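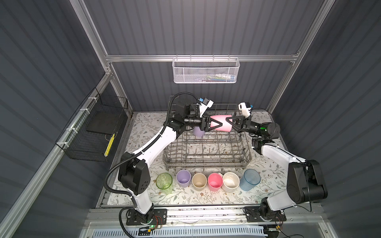 3.2 Return of cups and the size of the deposit

The deposit was the part of the scheme that visitors spoke of most often in the interviews. In Zamora the organisers asked for 2 dollars per cup, paid at the first drink and given back at any of the return tables. In Prirneck no deposit was asked, and the cups were only marked with a small printed line requesting their return. We expected that this difference would explain most of the difference in behaviour between the two festivals. The interviews give a less simple picture.

Of the 58 visitors who agreed to speak with us, 17 said that they had taken at least one cup home from a festival in the past. When we asked for the motive, the deposit was seldom the first thing they named. Several of them had left when the return tables were already closed, or the line in front of the tables was long and the last bus was near. Others wished to keep the cup. One woman in Zamora told us that she considered the deposit as the price of the cup, and a fair price, so that for her the question of returning it did not arise. This reading of the deposit as a purchase was also noticed by Marras in her earlier interviews at Gadard, where the same amount was asked.

Colour came up more than we had planned for. The interview guide had no question on it, but visitors in both places brought it into the talk by themselves. Bright cups were called "for children" or "for the picnic", and clear ones were called "the normal ones". Figure 3 shows a pink plastic cup, held horizontally between its base end and its open rim. Two parents said that a cup in such a colour would stay with them, as the children would ask for it on the way home. A man of Prirneck held the contrary opinion and found that a bright cup is easier to find again in the grass and is therefore returned sooner. We cannot decide between these two views with our material, and we only note that the supplier, Mamivier, delivers mixed colours unless the organiser asks otherwise.

Figure 3. Pink plastic cup, held on its side.

The position of the return tables was a matter of complaint in Prirneck. The only table stood 40 metres behind the stage, on the side away from the car park, and visitors who came by car did not pass it when leaving. In May the organisers moved it beside the main gate for the spring market. We were not present on that day and have no counts for it, but Benedetta Marras spoke with the bar staff afterwards, and they had the impression that fewer cups were left under the benches.

The words used by the bar staff also deserve some attention. In Zamora the staff said "your cup" when handing over the drink, while the notice on the wall spoke of "our cups". Visitors repeated the first form and almost never the second. The question of ownership is taken up again in Section 4, together with the answers of the stallholders.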